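A March Morning at the Planell Tea Warehouse in Cletdale

I had been meaning to get out to Cletdale ever since Meron Araya mentioned the Planell open morning to me last fall, and this year I finally did it.
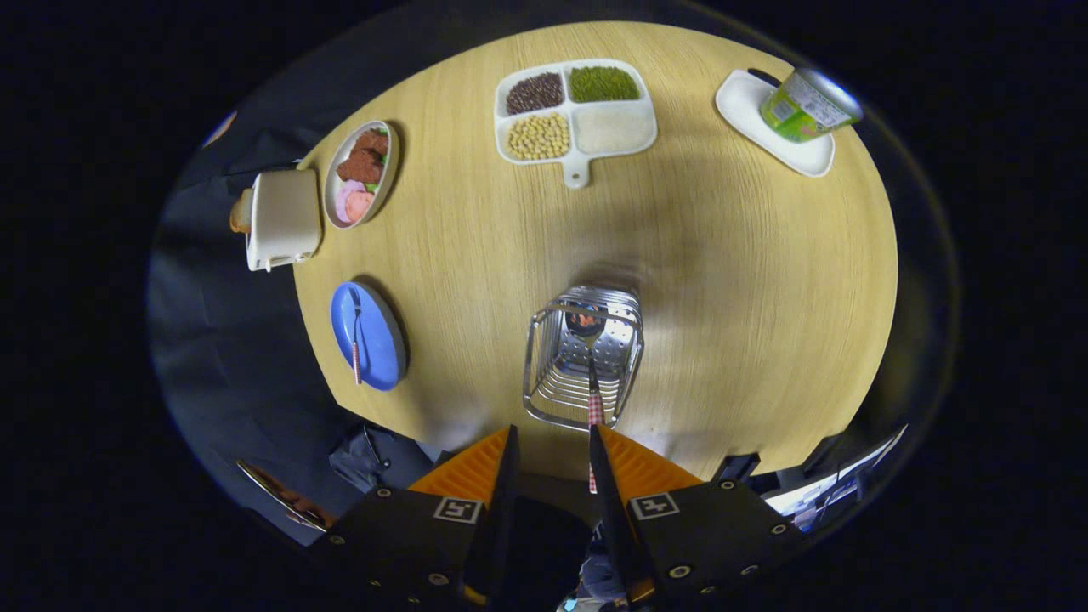 The drive takes a good while longer than the map says, mostly on account of the bridge, and I pulled in just before 10 with my coffee still in my hand (a bit rude, I suppose, at a tea warehouse!). Meron was already inside, chatting with the man at the door as though they had gone to school together.

They take you through in groups of 6, and I was so glad of it, for you can get right up to the sorting benches and ask whatever comes into your head. Our guide had worked there since she was nineteen and talked about damp the way my grandmother talked about moths. The big upstairs room holds 300 chests when it's full, and the smell up there – smoky, sweet, a little like hay – stayed in my scarf all the way home.

After that came the tasting, and I could have stayed for hours. You slurp, loudly, and you're supposed to. I liked a dark one they sell under the name Sopacua, which Meron found too heavy, and she liked a green one that tasted to me like spinach water, so we agreed to disagree and bought a bag of each.

The shop is small and gets crowded toward noon, so go early if you want the broken-leaf bags, which are sold by weight and very fairly priced. Parking is behind the building, down the gravel lane. They open again in the fall, and I've already told my sister she's coming with me.

Recent posts
Two rainy days in Fanutico
The button shop with 500 drawers
Where to eat pie near Cletdale
My mother's walnut bread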